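**Lodia speaker: anyone outside the big cities had theirs shipped yet?**

**marleybone_24** wrote on 11/04/2018:

Right, I ordered the small Lodia (the grey one) from Grestoria back when preorders opened and my order page still says "preparing". The estimate has slipped twice and now it just says June. June! Meanwhile my brother-in-law walked into a shop in town and picked one off the shelf. Has anyone who ordered online had a dispatch email, or should I cancel and go and queue like a normal person?

**pudding_lane** wrote:

Got mine last week, ordered online, white one. I think it's the colour. Grey went out of stock on the first morning and they kept taking orders anyway.
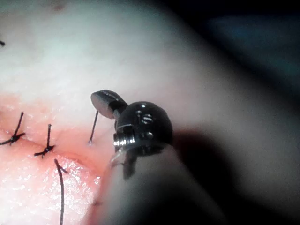
I'd ring them if I were you. Chat support just pasted the same paragraph at me three times, but the woman on the phone could see which batch I was in.

**tinfoil_kettle** wrote:

Don't think it's colour. I ordered white and I'm still waiting. My order number ends in 2,473 and a mate whose ends in 212 got his straight away, so I reckon they're just working down the list.

**pudding_lane** wrote:

> I reckon they're just working down the list

Mine ends in something higher than yours though, so that can't be right either!

**Lưu** wrote:

Depends on the warehouse. I'm in Marley and everything for us goes through the northern depot, which got hardly any stock. If you change the delivery address to a collection point in the city it moves you to the other depot. Took me two goes as the site kept logging me out, but I had a dispatch email the next evening. Bit of a trek to fetch it, mind.

**tinfoil_kettle** wrote:

Tried that just now and it wants to cancel and rebook at the new price. It was 449 when I ordered and I'm not paying a penny more for a speaker that can't even do two timers at once. So no thanks.

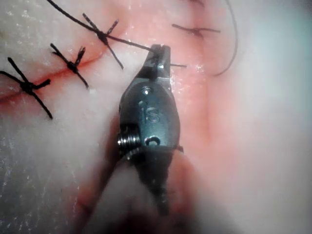
*Page 24*

**Lưu** wrote:

Odd, it kept the old price for me. Maybe do it in the app? The website has always been a bit rubbish.

**marleybone_24** wrote:

OK, rang them (38 minutes of pan pipes). Grey is delayed everywhere, she said, and white is only delayed up north, so you might both be half right. She's swapped me to white and kept the price. I did want the grey, it would have matched the shelf, but I'd sooner have something to listen to in the kitchen this summer.

**pudding_lane** wrote:

White shows every fingerprint, just so you know. Sounds lovely though. Turn the bass down a notch before your neighbours do it for you.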